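Grarkby Side Plate, White, Set of 2

Home > Kitchen & Dining > Plates & Bowls > Side Plates

Item no. 107
In stock at our Makowska store. Ships in 2 business days.

The Grarkby is a plain white side plate for toast, cake, snacks and small meals. It has no pattern or coloured trim, so it can be mixed with most other white dinnerware. The glaze is smooth and wipes clean with a damp cloth.

Plates are safe for the dishwasher and microwave. Do not use them under the grill or on a stovetop. Let a plate cool to room temperature before putting it in the fridge. Metal cutlery may leave grey marks over time, and these can be removed with a mild cream cleanser.
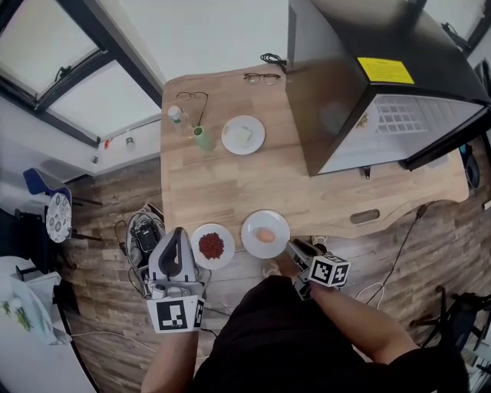 White plates with red beans and a brown egg.

The plates stack for storage. If your cupboard is tight, the Biltuso wire rack (sold separately) holds a full set upright.

Cafés and caterers can order in bulk through our trade desk. Contact Shanthi Gazi for pricing on orders up to 1000 plates. Larger orders are quoted by Prorkex, our distributor.

Delivery and returns
Unused plates can be returned in their original carton with proof of purchase. If a plate arrives chipped, keep the packaging and send a photo to Ewan Dow in customer service. We will replace the plate at no charge.

Colour: white
Care: dishwasher safe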